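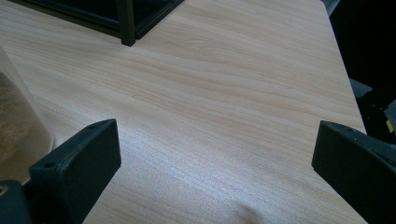

2/ ok so the freelance invoice saga, part whatever. for anyone new - I did a job for a company called Brosteck, they owed me $741, and it was due before the holidays

3/ sent the invoice as a PDF. they said they only take invoices through Plirnex now. fine. made a Plirnex account. it wanted my tax form, my bank letter, and a "supplier reference" I did not have

4/ asked Brosteck for the supplier reference. they said Plirnex gives it out. asked Plirnex. they said Brosteck gives it out. you see where my January went

5/ 67 emails. that's both sides, including the auto replies that say do not reply to this email

6/ meanwhile rent is rent. so I moved 2,000 out of savings to cover the gap and felt sick for a day. if you freelance and don't have a cushion yet please start one, even ten bucks a week, I don't care where you put it

7/ things I'd do different:
ask HOW they pay before you start. I asked how much and when. never asked how

8/ get the name of the actual department. "accounts" could be anyone. accounts payable is the one you want. accounts receivable will be very nice to you and forward your email into a hole

9/ put the due date in the subject line. "Invoice, due 15 February 2021" gets opened. "Following up!" does not. I sent so many Following ups

10/ late fee goes in the contract, not in the angry email. I had no late fee clause so I had no late fee. 2 percent a month is what I'm writing in from now on, check what your state alows

11/ someone asked about Fover in the replies. yes I use it for tracking hours, it's fine, the timer keeps running if you close the laptop so watch that. billed myself for a whole night of sleep once. doesn't do invoices on the free plan

12/ and no I'm not going to small claims over this one. looked it up, filing fee plus a morning off work. for a bigger amount I would tho

13/ update while I was typing this - Brosteck found the reference. it was on a purchase order they never sent me. so ALWAYS ask for the purchase order number

14/ Plirnex says "approved, scheduled." scheduled for when, it does not say

15/ dinner is takeout from Hajji, lentil soup and the flat bread, I've earned it. will post when the money lands. if it's April and I'm still posting about this come check on me

16/ oh and keep every email in one folder. I had mine in three diferent places and the PO thing wouldve taken me a lot less digging. ok bye

We use cookies to improve your experience. By continuing to browse you agree to our Cookie Policy. Accept / Manage settings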